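Stacked potato crisps

Last updated: 31 July 2022

Stacked crisps are the curved, all-the-same-shape snacks that come in a tube, and I've been eating them far too long to write about them coldly, so bear with me! A regular potato chip is a slice of potato dropped in hot oil. A stacked crisp starts as a dough, made from dried potato flakes with some starch or flour and water, and the dough gets rolled into a thin sheet, cut into ovals and fried in a curved mold. That's why they nest so nicely (and why the last few at the bottom are such a pain to reach).

The shape is a saddle, or a hyperbolic paraboloid if you want to sound fancy at a party. It bends one way along its length and the other way across, which makes it stiffer than a flat piece of the same thickness. 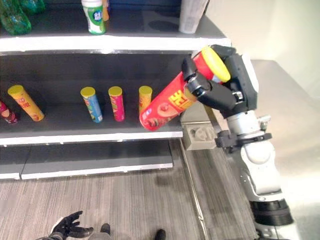 Flavors are mostly dusted on after frying, while the surface is still a little oily. Salt, sour cream and onion, and barbecue are the ones I see everywhere. My friend Suryani Pillai keeps a list of every flavor she's tried, and she swears the seaweed ones are the best. I'm a plain salt person.

The tube is usually paperboard with a foil lining and a metal bottom, topped with a plastic lid. All those layers make it tricky to recycle, and the rules change from town to town. In Bullville, where I live, we have to cut the metal end off first.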